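Tusham Community Workshop
Robot Build Group: Minutes of Meeting
Thursday, September 5, 2024, main bay

Quorum met. Minutes of the May meeting taken as read and accepted with one correction: the power supply on the Lolley bench is fused at 15 A.

1. Frame and table

Frame was checked for square before the meeting. One corner was out by 3 mm on the diagonal and has been re-set. Bracket bolts are to be torqued by hand and marked with paint pen. Members are reminded that nothing gets clamped to the grooves of the aluminium rail on the gripper side, as the cables will be routed there later.

The suggestion to replace the blue top with plain ply was not supported. The white marking on the top stays until the reach test has been repeated.

2. Gripper mount

The revised mount was tabled. Discussion centred on stiffness. The previous version flexed at the root of the fin under side load. The revision keeps the open triangle and adds material at the base, with a print time of 7 hours at the current layer height. It was asked whether the fin could be shortened. Left as is for now, pending the clearance check against the other two grippers.

The white plate sits over the hexagonal-patterned housing, fin behind it. The two round holes in the plate are to stay accessible with the mount assembled. A request to reprint the plate in black for consistency was declined; the colour makes misalignment easier to spot.

The long flat arm off the base housing was queried. At its present length the small module at the end picks up vibration when the gripper stops hard. Options noted were a rib along the underside or a shorter bar. The rib will be tried first.

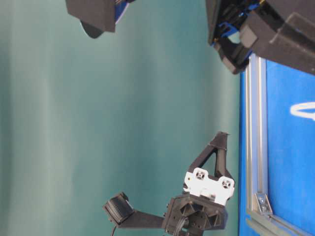 3. Cabling

The bundle leaving the lower part of the housing has no strain relief. Agreed that a printed clamp will be fitted before the next powered run. The thin wire from the end module is to be kept separate from the main bundle and secured along the bar.

Connector labels on the Boutros controller do not match the wiring sheet. Sheet to be reissued. Until then the controller is not to be unplugged with power on.

4. Backdrop

Green backdrop shows bands of lighter and darker green under the bay lights. This affects the colour threshold in the vision script. Moving the lamp will be tried before any money is spent.

5. Expenditure

$111 approved for filament, heat-set inserts and a box of M4 T-nuts from Mellberg. Receipts to the group folder.

6. Actions

Clearance check, all grippers, full travel: hardware subgroup
Rib added to arm and test print: hardware subgroup
Strain relief clamp: hardware subgroup
Wiring sheet reissue: electronics subgroup
Lamp position trial and threshold retest: software subgroup

7. Other business

The shared calipers are reading off zero and need a new battery. The bench vice is to be returned to the metalwork bay after use.

Meeting closed 8:40 pm. Next meeting to be set by email once the clearance check is complete.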